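Folding day is back at Murklow

Monday, 19 September 2022, and I'm happy to say the linen table at Murklow is open again! We shut it in June, when the Akberg order ate up every inch of space, and I've missed it more than I expected to. 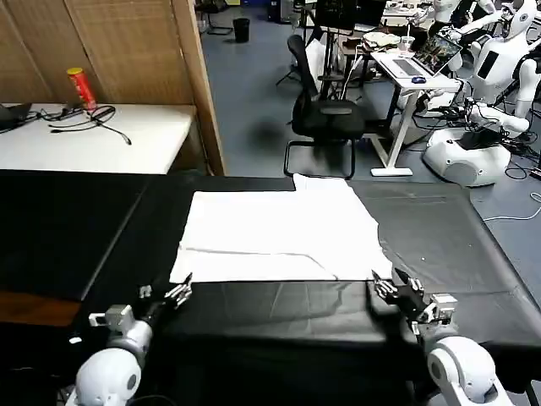

Folding is the part I always want to talk about, so bear with me. We have 740 pieces to get through for the Halilović supper (plain white, all of them), and I'd like every one to sit flat in the box. A dark tabletop helps a lot with that, as white cloth on black shows you any crooked side right away, and even a faint crease like the one running across the lower part of this piece. I'd give that one another pass with my palm. Ten go in a stack, and the stacks get tied with cotton tape.

We're folding until 6 all week, and the boxes go out to Zaltileo on Friday.

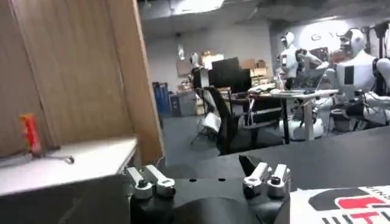
Nataša Kneževič wrote in to say she'd skip the tape altogether, as it left marks on her tablecloths last time, and that paper bands did a much nicer job. I've got 18 bands left in the drawer, so I'll try them on the first stacks and let you all know!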